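Tedeck adds upright-or-fallen check to its grasp planner
Robotics
May
2 comments

Tedeck has released version 10 of its grasp planning software, with a new step that works out which way a cup, glass or bottle is lying before the arm moves toward it. The update went out to existing license holders in May and replaces the planner that shipped with the company's first household package.

Earlier versions treated every drinking vessel as if it were standing up. The planner fitted a vertical cylinder to whatever the camera returned, picked two contact points on opposite sides and sent the gripper down. With a cup on its side, the fitted cylinder often ended up too short and too wide, and the fingers closed on the rim or missed.

The new step estimates a long axis for each object first. The grasp is then planned across that axis, whatever angle it makes with the table. A second estimate decides which end is open, so that a cup can be set down the right way up after it has been lifted.

"Most of the failed picks in our logs came down to orientation," said Widad Smadi, who leads the perception group at Tedeck. "The fingers were fine and the controller was fine. The planner had the wrong idea of what it was looking at."

The orientation model was trained on 1423 short recordings made by people using hand-held grippers in ordinary homes. The recordings cover table clearing, sorting and putting cups upright. Mamani, a small data firm in Casoscombe, handled collection and labeling. Each recording was labeled twice, and the ones where the two labelers disagreed went to a third person.

Imani Kaijage, who ran the labeling work at Mamani, said clear glasses took the most time. A tipped goblet has a wide bowl at one end and a foot at the other, and background shows through both. Labelers marked the rim and the base as separate points on every object, including those partly hidden behind another cup.

Patterned table coverings were a problem as well. Printed letters and small shapes next to an object were sometimes picked up as part of its outline, and the axis swung toward them.
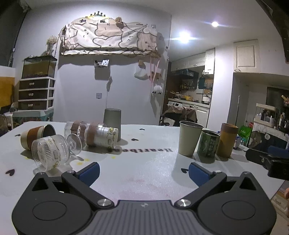 Tedeck's answer was to run segmentation on 5 consecutive frames and keep only the edges that shift the way a raised object should as the gripper moves. Flat print drops out at that stage. The step adds a short delay before the first grasp in a new area - users can turn it off for plain surfaces in the settings file, under the surface options.

Cups turned upside down are still handled less well than those on their sides. If the base is narrower than the rim, the model usually gets it right. Straight-sided cups are harder, and the planner now marks them as "end unknown" and leaves them in the position they were found. Smadi said a fix is planned but gave no date.

The release also includes a log viewer that shows the estimated axis drawn over each camera image, along with the grasp the planner chose and the ones it rejected. Montri Chantharasri, an integrator in Prirwood who tested an early build, said the viewer was the part he used most. He had asked for the rejected grasps to be listed with a reason code, and that made it into the final version.

Existing configuration files will load without changes, but saved grasp libraries need to be converted with a command-line tool that comes in the download. The old planner stays available as a fallback for 2 more releases.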